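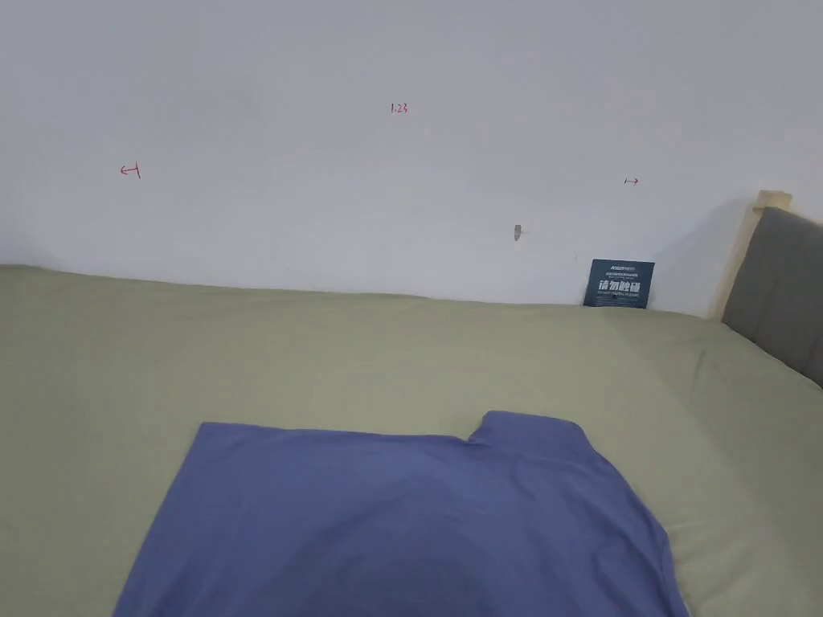
A blue-violet garment on an olive-green sheet.

The Color That Came Out of a Mistake

Pramila Kushwaha keeps her dye notes in a school exercise book, and the page for blue-violet is the messiest of the lot. I love that page! It has three recipes, two of them crossed out, and a stain where the pot boiled over one afternoon in May.

She learned to dye in Skasovia, a hill town where cloth has been colored at home since at least 1804, the date on the oldest pattern book in the local library. Indigo goes on first. Then comes the red, from madder root, and this is where it gets exciting — leave the cloth in too long and you have brown, pull it too early and you have plain old blue.

Pramila gives it six minutes. Her neighbor Lorenz Baumgartner swears by longer, with a cooler pot, and the two of them have argued over it happily for years. I tried both ways in her kitchen and came home with purple thumbs and a scarf I can't stop wearing.

Wash it alone, she told me at the door, and dry it in the shade. She's running another weekend class in August 2026, and I've already put my name down.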